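The Hand at Table Four

Members have been asking since January what we think of the robot at the Girnari kitchens, and the shop floor newsletter has been politely quiet about it. The pilot has now been extended, so politeness has run its course. What follows is one packer's view, written after a good many shifts next to the thing and a few too many presentations about it.

For those at the other sites: Girnari does catering trays, boxed lunches and the cloth-and-basket picnic sets that sell all summer. A lot of the work is wrapping. Foil over the tray, foil around the rolls, foil folded into the little parcels that go in beside the butter. It's dull work and it's hard on the thumbs, and the company has been promising to do something about the thumbs for as long as I've been there. What it did was sign a deal with Jirska for a humanoid robot with five-figure hands and a monthly support fee, the size of which we have asked for twice and not been given.

The pitch was that the robot would take over foil. We would be "freed up for higher-value tasks." I asked at the meeting what those were and was told they'd be identified in the second phase. We are now in the second phase. So far the higher-value tasks are standing near the robot, clearing up after the robot, and filling in the form about the robot.

I'll be fair to it, because the people who built it are clearly clever and the hand is a lovely piece of work. You can watch the fingers close on a sheet of foil and for a second you believe every word of the brochure. Foil is a mean thing to ask a machine to hold. It wrinkles the moment you look at it, it tears if you pull and it slides if you don't, and no two sheets ever behave the same way. Any of us can do it while arguing about the parking lot. That took years to learn, though, and none of us ever got a presentation made about it.

The numbers we were shown came from one week. In that week the robot wrapped 147 items at table four. The board in the break room had 792 written on it for the table next door, done over the same shifts by people with sore thumbs. Management says the comparison isn't useful at this stage, and maybe it isn't, but they were happy to compare the two when they were telling us what the robot would be doing by summer. If a number is good enough for a slide it ought to be good enough for the break room.

Then there's the form. Each time a wrap has to be redone by hand, the person at the table logs it in Timach, the scheduling and reporting software we all got moved onto last year. There are 17 fields. Three of them ask the same thing in different words, and one is a drop-down list of reasons that doesn't include "it let go." Most people pick "other." So the report that goes upstairs says the most common problem is "other," and somebody upstairs will presumably be asked to fix that.

What bothers me more is what has happened to the job itself. Wrapping used to be paced by whoever was wrapping. You sped up for the lunch rush and eased off after. At table four you work in the gaps the machine leaves you, and the gaps are never the right length. They're too short to start on something else and too long to just stand there. Two people on that table told me they go home more tired than they did before, from doing less. I felt the same after my own turn on it. Waiting is work, whatever the timesheet calls it.

The break rotation changed too. You can't leave table four until somebody else trained on it comes over, and for the first stretch of the pilot there were 3 of us trained. Anybody who can do that arithmetic knows what happened to the afternoon coffee. More people have been put through the training since, and it's better now, but it took a grievance to get there when a sign-up sheet would have done it.

They've also been trying it on the picnic line, where the foil goes down with the printed cloths and the wooden pieces, and this is where I'd ask members to go and watch for themselves before they make up their minds. It is slow, careful and strange to stand beside.

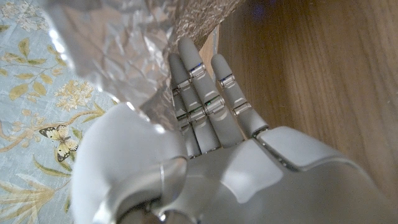 The company's answer to all of this is that it's learning. Fine. But we'd like to know what it is learning from, and who gets credit for it. The people on that table show it how a sheet should be held, fix what it gets wrong and write up the reasons, and as far as pay is concerned they are packers, same grade, same rate. If training a machine is a skill, and Jirska's own material says it is, then it belongs in the grading scheme. If it isn't a skill, they can stop asking us to do it.

We have put four requests in writing. We want the support fee disclosed, so it can be set beside what a decent foil dispenser and an extra pair of hands would cost. We want a grade for table four. We want the form cut down to something a person can fill in with one glove on. And we want a straight statement that no packing hours will go while the pilot is running. The reply to that last one was a single word, "Ok," in an email with no name under it. We've asked for it again on letterhead.

I've been told I'm against progress. I'd take a machine that saved my thumbs tomorrow and carry it in from the truck myself. I just want to see it do the job on an ordinary shift, with the rush on and the radio going, before anybody's hours get moved around to make room for it.

If you've worked table four, or been asked to, please write down what your shift looked like and drop it in the box by the lockers. Start times, breaks, how long you stood waiting. Half a page is plenty, and you can leave your name off. The pilot comes up for review again at the end of the season and we'd like to bring something thicker than a slide.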